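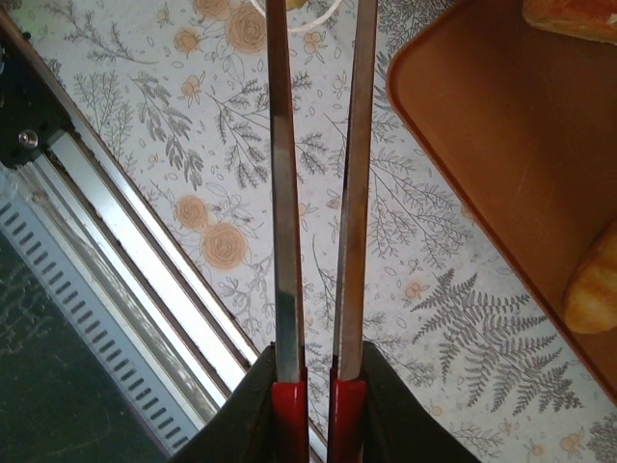 Page 12 of 14

Royals and Titles board > Forms of address > Husband of a reigning queen

Tirneck
Can someone settle this for me? If a woman inherits the throne, why doesn't her husband become king? A man's wife gets to be queen. My sister and I have gone back and forth on it all week.

bedoya_10
King was treated as the higher rank, so giving it to the husband would have made him look like the ruler. He normally gets prince, and sometimes prince consort if she grants it.

Skament
Normally, yes, but it isn't a rule everywhere. Spain and Portugal both had husbands who were called king. In Portugal he got it once there was a child.

bedoya_10
I was talking about Britain.

Skament
The question didn't say Britain. And even there, Mary I's husband was styled king while they were married.

bedoya_10
By a special act with a lot of limits on it. I wouldn't use that as the model.

Prallex
You're both right about your own countries. Post 2465 in the old consort thread has a list by country, but it runs over 200 lines and a few entries are wrong. Check the Danish ones.

Tirneck
Thanks. So prince consort has to be given, it doesn't come with the wedding?

Prallex
In Britain, correct. Prince Albert waited 17 years for it.

Skament
I still think the list should go by date and not by country.

Last edit by Skament, September 12, 2021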